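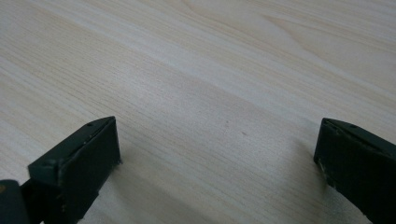 The Cendov Line – Community Screening Kit

Documentary film, discussion guide and public screening license
Distributed by Wikström
Small group license: $40
Public event license: $200

The Cendov Line follows the people of Cendov, a river valley where a company called Riline applied to run a slurry pipe under the water supply of the lower villages. The film was made by Joar Magnusson, who grew up downstream and went back when the first survey stakes went in. It covers the protest camp at the ford, the permit hearings, and the winter after most of the outside press had left.

The kit is for groups that want to show the film and talk about it afterward. It has been used by tribal colleges, church groups, public libraries, river associations and high school classes. If you only want to watch the film at home, you don't need the kit. The home version is sold separately under "Films for home viewing."

What's in the kit

The film, as a download or on disc. Please choose one when you order. The file plays on any ordinary laptop, and we suggest the download if your venue has its own projector. The disc is region-free.

A printed discussion guide, 40 pages, stapled. The guide was written with people from the valley who were at the camp, and it is meant to be used by someone who has not led a discussion before. It includes a map, a short timeline and a word list. The same guide is supplied as a file so that you can print extra copies.

Handout sheets, 11 in all. Each deals with a single topic, such as who holds water rights in the valley, how a permit hearing is run, or what the camp kitchen asked visitors to bring. You can copy these as many times as you like for your event.

A poster with a blank space at the bottom for your date and place.

The license itself, sent as a letter. Keep this with you at the screening, as some venues ask to see it.

Which license do I need?

The small group license covers a free showing to up to 40 people in a classroom, meeting room or private home. The public event license covers larger audiences, up to 200, and it also lets you charge admission or collect donations. For festivals and for anything bigger, write to us first.

Both licenses run for 2 years from the date of purchase and cover repeat showings by the same group. They do not cover broadcast, streaming to an open web page, or putting the film on a school network that outside users can reach. A live online showing to a closed group is fine under either license, within the same audience limits.
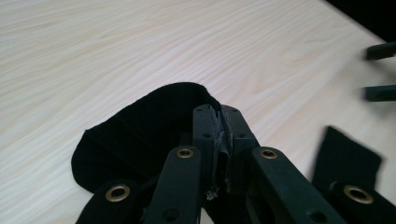 Groups based in Native communities, or in any community currently facing a pipeline or mining permit, can ask for the kit at no charge. Write a few lines telling us who you are and what is going on. We don't ask for paperwork.

About the discussion guide

The guide is the part of the kit we get the most mail about, so a few notes may help before you order.

It does not give a list of right answers. People in the film disagree with each other about a number of things, including whether the camp should have moved off the ford when it was asked to, and how much say outside supporters should have had in the evening meetings. The guide leaves those disagreements where they are. There is a section for audiences who have never been near a protest camp and another for people who have spent time in one, and you should look at both before you pick your questions.

It also has a section on who speaks. Several early screenings were followed by panels made up entirely of people who had visited the valley for a week. If you are planning a panel, please invite someone from a community near you that is affected by the same kind of project, and pay them for their time. The guide has suggestions on how to make that invitation and what to agree on beforehand – travel, fees, whether the talk will be recorded, and which subjects are off the table.

Teachers should know that the film includes one arrest shown at close range and some strong language. There is no other violence. A shorter classroom cut is included with the download, with the arrest removed and the hearing scenes left whole. The classroom cut is not on the disc.

Changes in this edition

This edition replaces the kit sold under the old blue cover. The film is the same. The guide has a new opening chapter on the court ruling, and the map has been redrawn with the village names spelled the way the villages spell them. If you bought the earlier kit, we will send you the new guide as a file for free. Send us your order number or the name of your group.

Captions are now available in English and Spanish. Audio description is included with the download. The audio description track was recorded by Wavura, a small radio cooperative in the lower valley, and the same voices read the word list aloud, so you can check how place names are said before you introduce the film.

Ordering and delivery

Downloads are sent by email once payment has cleared. Printed kits go out by regular mail and come in a flat cardboard envelope. Orders received by the end of February will ship with the new guide in the first week of March. If your screening falls before that, choose the download and print the guide yourself.

Schools and libraries may pay by purchase order. Please put the name of the person who will receive the kit on the order, as packages addressed only to a building tend to go missing.

Damaged discs are replaced without a return. Licenses can be moved to a new date at no cost, and they can be refunded if the screening has not taken place and the file has not been downloaded.

A share of each license goes to the Cendov legal fund, which is run by the villages and is separate from Wikström and from the filmmaker. Questions about the fund should go to the fund directly. Its address is on the back of the guide.

Page last updated February 17, 2024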